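Clearing off a wood table before you oil it

Quick version, the long one is from May and needs a rewrite. Table first, oil later. Don't skip the clearing.

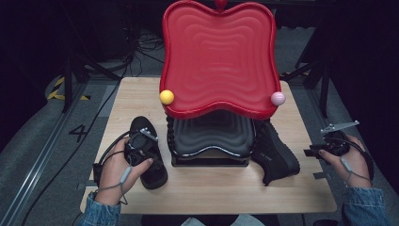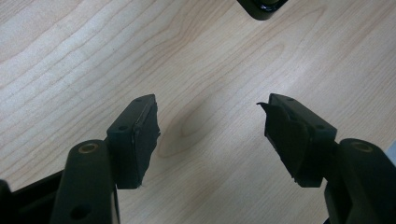
Same light wood top in both. Black sneakers by the red wavy tray in the first one, grain and the knot in the second.

1. Small stuff off first. Balls roll, so put them in a bowl or a pocket.
2. Shoes go on the floor. Check the soles for grit, grit scratches.
3. Lift trays straight up, base too. No draging.
4. Dry cloth, then a barely damp one. Go with the grain, slow over knots.
5. Let it dry. Overnight if you can.

Rough spot? 2 light passes with 100 grit, wipe, then stop. Irena Brzozowska swears by Nillska oil, I use whatever is in teh cupboard. Thin coat either way.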